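I own far too many dishes. My sister Marisa counted them once, in November, and got to 24 before she gave up and put the kettle on. But the one I reach for is the little pale green one, shallow as anything, with a thin rim and faint rings inside that you only really notice once the olives are gone.

I paid seven dollars for it at Stusari, back when the shop was still on the corner and Nelli Lappalainen would wrap your things in old crossword pages (I always did the crosswords). It holds hardly anything -- a few almonds, the lemon wedges, my earrings when I'm kneading dough. I love that colour against a plain table! Mint, celadon, whatever you want to call it, it makes a sad biscuit look like morning tea.

My advice, if you're setting a table this winter, is to start with one small dish and leave plenty of room around it. The big platters can come out later, when the roast does. 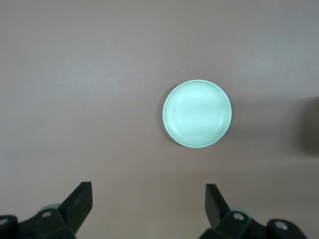
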